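Home | About | Meetings | Membership | Newsletter | Contact

Print this page | E-mail this page

ORKIRNESS TOY LIBRARY ASSOCIATION
Minutes of the Quarterly General Meeting
Saturday, January 24, 2026, Tarilthorpe Hall, upstairs room

Chair: Mpho Buthelezi
Minutes: Urmila Pant

1. Minutes of the previous meeting
The October minutes were approved with one correction. Under item 4, "annual deposit" should read "refundable deposit."

2. Matters arising
The lease on the storage unit has been renewed on the same terms. The side door lock has been replaced and the old keys are void. Members still holding old keys may discard them.

3. Finance
The balance at the end of the quarter was $595. Outgoings were insurance, the lock, and shelf brackets. Fees for late returns were lower than in the same quarter last year. It was asked whether late fees should be dropped entirely. The chair noted that the bylaws require notice of any change in fees. The question will go on the agenda for the next meeting. 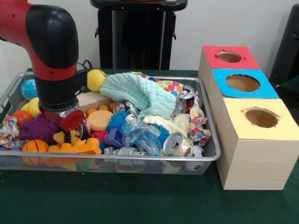 The insurance renewal is due before the next meeting. The present policy covers loans to households but excludes loans to daycare providers. A quote for extended cover has been requested from Drinia Mutual. No decision can be made until the quote is received.

4. Catalog
The card catalog has been transferred to a spreadsheet up to card 200. The remaining cards include older entries with no condition grade. It was agreed that ungraded items will be entered as "C" and checked on their next return. Duplicate numbers will be given a suffix letter. The original cards will be kept until the transfer has been verified.
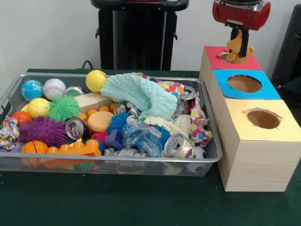
Mixed toys in a mesh tray, with a small tan teddy bear over the rear box.

5. Cleaning and inspection
The written procedure was reviewed line by line. Changes agreed:
- Hard plastic items are to be washed, rinsed, and air dried before shelving.
- Plush items are to be machine washed in a bag. Items that cannot be machine washed will no longer be accepted as donations.
- Battery compartments are to be opened and checked at every return.
- Cracked items are to be withdrawn, with the catalog entry marked on the same day.

A motion to adopt the revised procedure was made by U. Pant and seconded. Carried, with 2 abstentions.

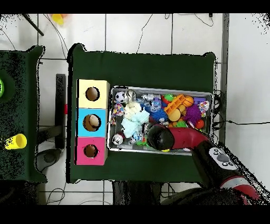 Stacked boxes with round openings, and assorted toys in a metal tray.

6. Loan period
A proposal to extend the standard loan from two weeks to three was discussed. Points in favor were fewer trips for members living outside Orkirness and less work at the desk. The main objection was the waiting list for ride-on toys and train sets. An amendment to exclude both categories was accepted. The amended proposal was carried and takes effect when the new loan slips are printed.

7. Opening hours
No change. Requests for a weekday evening session will be recorded at the desk until the next meeting.

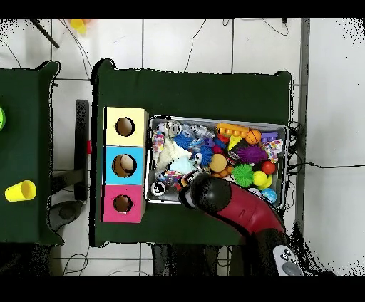 Urmila Pant

8. Any other business
The hall has asked that the upstairs room be vacated promptly at closing time. Parking at the rear is restricted to permit holders. The donation form will be revised to include the age range printed on the packaging, where available.

9. Next meeting
Date to be confirmed by the hall. Agenda items should reach the secretary in writing one week beforehand.

The meeting was adjourned at 11:40 a.m.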